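About the Wornetti Robotics Club

The Wornetti Robotics Club is the student robotics program of the Wornetti School of Applied Technology. It is open to all enrolled students, and no earlier experience with machines or programming is required. Members work in small project teams under faculty supervision and take part in one regional competition each November.

The club is directed by Iqra Lashari, who also teaches the introductory automation course. Ngọc Hoàng supervises the workshop and is responsible for safety training. Every new member completes this training before operating any equipment.

Our Work

The current project is called Phí. Its subject is the handling and assembly of small parts by robot arms, with an emphasis on items of the sort found in repair shops and light manufacturing. Students select the parts, plan the motions, record each attempt and review the results as a team. Parts are chosen for their variety of shape and finish — a curved bracket asks for a different grasp than a short cylinder, and polished metal is harder for a camera to read than dull plastic.
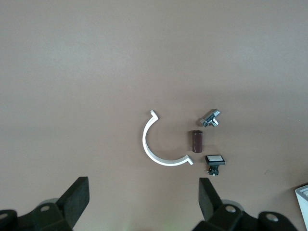 Bracket, pipe fitting, cylinder and push-button switch on the work surface, as seen from the gripper. Phí project, Wornetti Robotics Club.

Each team keeps a written log, which is submitted at the end of the term together with its program files. The log counts toward the practical grade for students who take the club for credit. Those who join without credit follow the same procedure.

The program is supported by an annual equipment grant of $3,000 from Velance. These funds are used for replacement parts, fasteners, cables and competition fees. Larger purchases are made through the school's regular budget.

Two-Arm Assembly

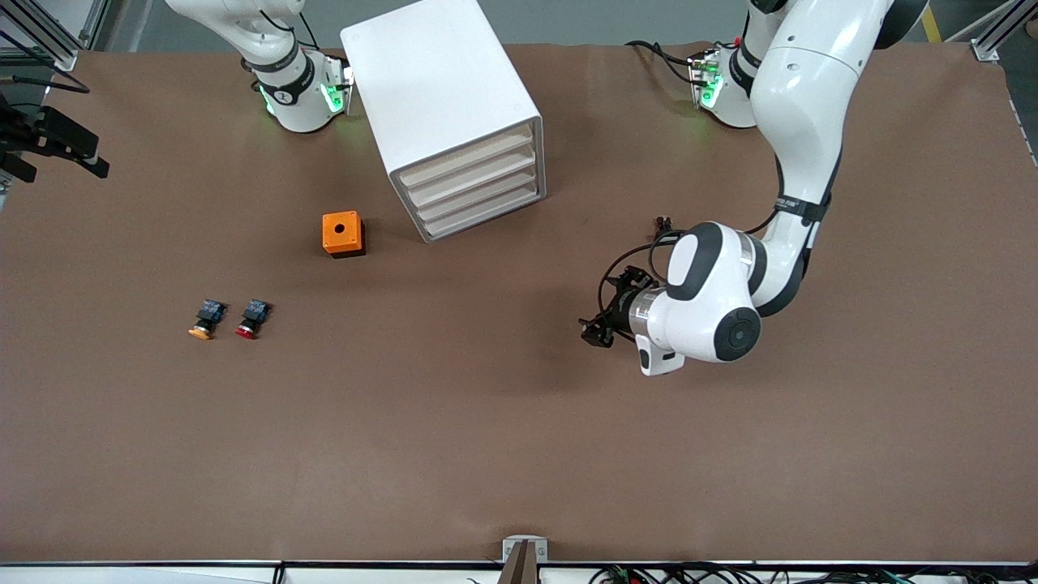
By Yến Đồng, Student Editor
Posted 07/03/2024

The two-arm station is reserved for members in their second year. Tasks at this level involve several objects placed apart on one table, among them a small drawer cabinet, push buttons with colored caps and an orange box with a round hole in its top. Teams must decide which arm will approach each part, and in what order, before a program is approved to run.

Coordination between the arms is the main subject of the second-year course. Students first write the motions for one arm alone, then for the other, and combine them only after both have been reviewed by a supervisor. Lộc Triệu, the senior student assistant, is present during station hours and signs off on each program. "Most of our time goes into the approach," he says. "If the wrist comes in at a poor angle, the rest of the plan does not matter very much."

Membership and Hours

The club accepts new members at the start of each term. Teams have up to five students — requests to work with a particular partner are considered but cannot be guaranteed. Meetings last two hours and are held in the workshop after regular classes. Students who miss the safety session may attend the make-up session offered later in the same month.

Families and prospective members are welcome to observe a meeting by arrangement. Visitors are asked to remain behind the marked line while the arms are powered.

Questions about enrollment, credit or visits should be directed to Honeylyn Navarro, Program Coordinator, at the main office.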